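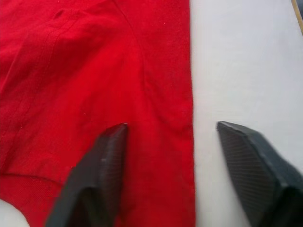 Red knit, close up, lint and all.

Folders and sorters wanted in Plitville (paid, part-time, no experience needed)

Posted August 20, 2026

Hi! I run the sorting room at Prarnholm, the secondhand store on the Jallwood side of Plitville, and I'm looking for nine people who wouldn't mind spending a couple of mornings a week with other people's T-shirts, bedding, sports stuff and mystery boxes. If you're the one in your house who refolds the towels after everybody else has gone to bed, please keep reading.

We call this project Khaemba. It started as a label on a shelf and the name stuck (long story, ask me over coffee). The idea is pretty simple. Donations come in all jumbled together, and we want a better way to get them from a heap on a table to something a person can pick up off a shelf and want to take home. Last season we put 1,321 garments through the room, and I'd like us to do a lot better than that without anyone's back giving out.

What you'd be doing

Mostly clothes. You take a piece, lay it flat, smooth it out and look it over. Knits are my favorite and also my biggest headache – a plain red jersey looks perfect from across the room, and then you get your nose down to it and there are little white specks of lint sitting on it. You'll learn to run your eye along the seams and down to the hem, find where a sleeve joins the body, and check the ribbing if it has any. Lint comes off with a roller. Pulled threads get snipped. A mark you can't explain goes in the "ask" basket, and I mean that, please ask! I would much rather look at a spot with you under the window than have it go out on the shelf.

Then you fold it. We have a house fold for tops, one for pants and one for anything too long or too odd to behave. I'll teach you all of them. If you've got a better one, show me, I change my mind easily.

After clothes come what I call the loose ends, and this is the part people either love or really don't.

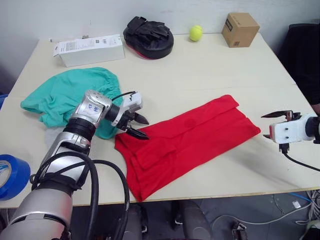

Photo: Khaemba / Prarnholm sorting room

A loose-ends table might give you a boxing focus mitt, a tennis ball, a white product box on its side with the flap a little open, a small brown cardboard box, a long folded red garment and a crumpled heap of teal-green something with elastic along the edge. Where does it all go? The ball and the mitt are easy enough, they head for sports. Boxes get opened and checked against whatever's printed on them, and if the contents don't match the label we write a new label. Teal things with elastic go to bedding until somebody shakes them out and decides if they're a fitted sheet or a cover for something else.

And yes, we fold fitted sheets here. I know. There's a way to do it with your hands tucked in the corners, and it takes most people a few tries and a bit of swearing. You'll get it.

Who I'm hoping to hear from

Anyone over eighteen who can stand or perch on a stool for a while and doesn't mind dust. You don't need store experience. Some of our best folders came from kitchens, school offices and one from a boat yard. I'd love a mix of quick people and slow, careful people (I put them at the same table and it works out great). Left-handers are very welcome, as all our instruction sheets were written by right-handers and it shows.

It helps if you:

can tell a knit from a woven by touch, or would like to
are okay doing the same thing many times over
will speak up when something seems silly
don't wear a strong perfume, the fabric picks it up like crazy

If lifting is a problem for you, tell me in your note. The tables are at a decent height and we can bring things over to you. There is one step at the back door and a level way in at the front.

Hours and pay

Mornings only. Each session is two hours, with a real break in the middle and something to eat. You'd pick two sessions a week and we try to keep them the same so you can plan around them. We pay by the session at the store's regular hourly rate, including your training sessions, and I'll send the current rate sheet along when I write back to you. Paid monthly, straight to your bank. Bus fare inside Plitville is covered if you hang on to your receipts.

The first round runs up to the January stocktake. After that we'll see what the shelves look like, and anyone who wants to stay on gets first pick of the spring hours.

Prarnholm staff discount applies from your first day. I should warn you that this is how I ended up with eleven cardigans.

What a first morning is like

Come in the side door, hang up your coat, grab an apron. I'll show you where things live – rollers, snips, labels, tape, the good scissors (fabric only, or I cry). We'll fold tops together until your hands have the idea, then you'll get a table of your own. I don't time anybody on a first morning. I do like to walk past and be nosy, so you'll hear me say "ooh, nice edge" more than is probably normal.

Near the end we stack what's done, write it in the book and clear the tabletop for the next group. The book matters a lot to me. It's how I know we've shelved 1,858 items since we moved into this room, and it's how the store decides how many of you I get to bring in. Neat handwriting is a bonus but I can read almost anything.

How to apply

Write me a short note and leave it at the Prarnholm front desk in an envelope marked KHAEMBA, or use the contact form on the store's page and put "folding" in the subject line. No resume needed. Just tell me:

your name and the best way to reach you
which mornings usually work
whether you've sorted, sewn, packed or done laundry for a crowd before (if not, that's fine)
the one thing in your house you never know how to fold

I read every one of those last answers, and we'll try a few of them out in training.

I'll ask people in for a trial session as the notes arrive, so there's no big closing date. Once all the places are filled I'll take this page down and keep a waiting list. The trial is paid too. Wear something comfortable, and if your sweater sheds, maybe leave it at home.

Want to bring a friend? Please do! Each of you needs to send your own note, but say you'd like to work together and I'll put you on the same mornings if I can.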